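A Moussa abre em agosto a sua primeira oficina-loja, e eu nem acredito que estou a escrever isto

Domingo, 11 de julho de 2021

Olá a todos! Sou a Kinga Barta e, como na Moussa não há departamento de comunicação (há uma mesa, um portátil e eu), o comunicado desta vez sai na primeira pessoa. Espero que os senhores jornalistas me perdoem.

Vamos então à notícia: em agosto abrimos as portas da nossa primeira oficina-loja de encadernação, no rés-do-chão da antiga tipografia Brurier. Quem nos acompanha desde as feiras sabe que andávamos atrás deste espaço há imenso tempo. Tem montra para a rua, um pátio pequenino nas traseiras e uma guilhotina velha que os antigos donos nos deixaram ficar, pesadíssima, linda, e que ainda corta a direito!

Na loja vão encontrar os cadernos de sempre, cosidos à mão, e a coleção nova, a que chamámos Flumthorpe. São 20 modelos com capa de linho, papel creme de 90 gramas e guardas pintadas pela Shufen Tan, que trabalha connosco desde o outono e tem uma paciência para o papel marmoreado que eu nunca terei. A primeira tiragem é de 300 exemplares, todos numerados. Os azuis são os meus preferidos, mas na pré-venda os ocres estão a ganhar por muito, portanto sou minoria.

Também vamos dar aulas, finalmente. O Barnabás Veres fica com a iniciação à costura copta, aos sábados de manhã, e a Shalini Saxena com um curso mais longo de restauro de livros de família: dicionários sem lombada, missais da avó, aqueles livros de receitas colados com fita-cola (tragam-nos, a Shalini adora um desafio). Os grupos são pequenos e o material está incluído no preço.

"Um caderno tem de abrir bem em cima da mesa, senão fica na gaveta", diz o Barnabás, e como ele o repete todas as semanas achei que merecia ir entre aspas.

O chão de tábuas mantém-se, com as manchas de tinta e tudo. Pintámos as paredes, mudámos as luzes e pusemos prateleiras até ao teto, desenhadas pelo Bence Bárány, do ateliê Wuto.

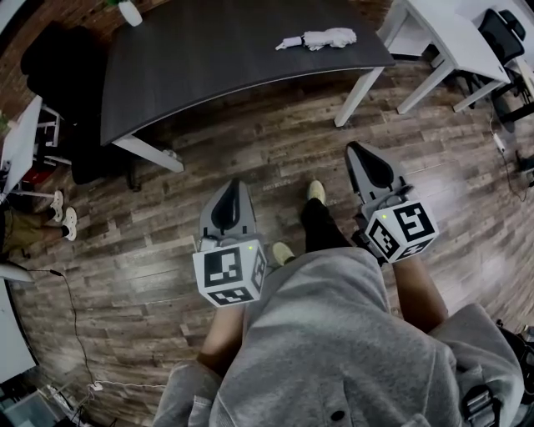 As inscrições para as aulas fazem-se por correio eletrónico ou ao balcão, assim que abrirmos. Quem já tinha deixado o nome na lista das feiras (são 373 pessoas, obrigada!) recebe o calendário uma semana antes e pode escolher a turma primeiro.

Para a imprensa, temos fotografias da coleção em alta resolução e podemos receber visitas antes da abertura, de preferência à tarde, porque de manhã a guilhotina faz uma barulheira. Peçam por mim, Kinga Barta, Moussa Encadernação. Se eu não responder logo, estou com as mãos cheias de cola e ligo mais tarde.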